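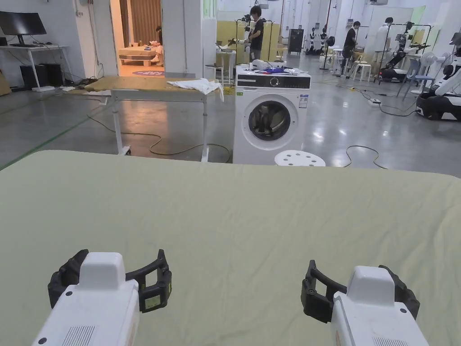
Pale green fabric with the concrete floor beyond it.

Search the archives
Enter keywords Go

Subject: Re: [trosteck-list] Do the crossover episodes count?
From: Darius Ķēniņš
To: trosteck-list
Date: September 10, 2021

Jawad Niazi wrote:

> I finished Trosteck last weekend and started on Jundivetti, and I'm
> confused about the order. The streaming menu puts Jundivetti after the
> whole of Trosteck, but the first episode has Ilse still working at the
> ferry office, and she quit that job in the third season finale. Is it
> a prequel? Or is it set during season three and they just didn't say
> so?
>
> Also, do people here count the two crossover episodes as Trosteck or
> as Jundivetti? The episode guide on the list page says 58 for Trosteck
> and I only get that number if I leave both of them out.
>
> One more thing. Is it worth going on with? I'm three episodes in and
> the only character I care about so far is the landlord.
>
> Jawad

Jawad,

It isn't a prequel. The first two episodes of Jundivetti take place during the last stretch of season three, between the flood episode and the finale. After that there is a jump of several months, and from episode three on you are past the end of Trosteck season four. The only sign of the jump on screen is that Ilse has a different coat and the café across the street has changed its name. A lot of people missed it the first time. I did, and I was watching it weekly.

The reason for the odd start is that those two episodes were shot as part of Trosteck. They were planned as a backdoor pilot, to go out in March as a double episode. The network pulled them, asked for new scenes with the landlord, and then held them until the spin-off had a slot. Margus Lill talked about this on the commentary track for the season three set. He says the original cut had Ilse leaving town at the end, which is why her goodbye to her brother plays so strangely now. The scene was written as a real goodbye, and then she is back in the same kitchen a few minutes later.

On the count, the list guide follows the production numbers. By those, the 58 are all Trosteck, four seasons, and the crossovers carry Jundivetti numbers even though most of the Trosteck cast is in them. Some of the older guides do it by air date and put them in season four. Normunds Hunt kept the guide for years and went back and forth on it. If you search the archives for "crossover" you will find the thread. It is long and I wouldn't read all of it.

I watch them where they aired, between the courthouse episode and the wedding. The courthouse one ends with the phone ringing, and the first crossover opens with Ilse picking up. If you watch all of Trosteck first, that phone call never gets answered and the wedding guests mention things you haven't seen.

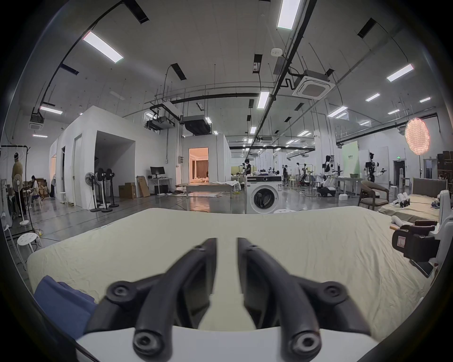
Bed with a cream sheet, dark blue cloth on the near corner.

As for whether to go on, I would get to episode six before deciding. Three, four and five are the weakest run of the series. They dropped the family plot and tried to make it a case-of-the-week show, with Ilse finding lost property for people, and it doesn't suit her. She was good in Trosteck as someone who stood in doorways and overheard things. When she has to carry every scene the writers give her too much to explain.

Six is the one called "Gender," which takes place almost entirely in the records office. Ilse is looking for a baptism from 1855 and the clerk has entered the child wrong in the register. The title comes from the column heading on the form. It is a small story, two people and a book, and it's the first time the show sounds like it knows who she is. The clerk is played by the same actress who was the nurse in season two of Trosteck, by the way. Nothing is made of it and I don't think they are meant to be the same woman.

The landlord stays to the end. He gets a whole episode late in the run, and his sister turns up in it. I won't say more than that.

What I can't defend is the last episode. They knew by then that they weren't getting a second season, and they had time to shoot one extra scene. They used it on the car. Jurgita Rozīte, who used to post here, wrote a long piece at the time arguing that the car scene was meant to bring Ilse back into Trosteck for a fifth season, which also never happened. That seems right to me, but I haven't seen it confirmed anywhere. Her site (just called Rozīte) is down now. I have a saved copy of the text and can send it to you off list.

Two practical notes. The streaming version of episode nine is missing the cold open. The disc has it. And the subtitles on the disc are out of sync for the whole of episode four, so use the broadcast ones if you need them.

There were about 300 people on this list when Jundivetti was on the air, and most of them would have told you to stop after the crossovers. I'd still say watch it through once.

If anybody has the original cut of the first crossover, with the leaving scene intact, I would like to hear from you. Margus said on the commentary that it was screened for press, so there must have been copies.

Darius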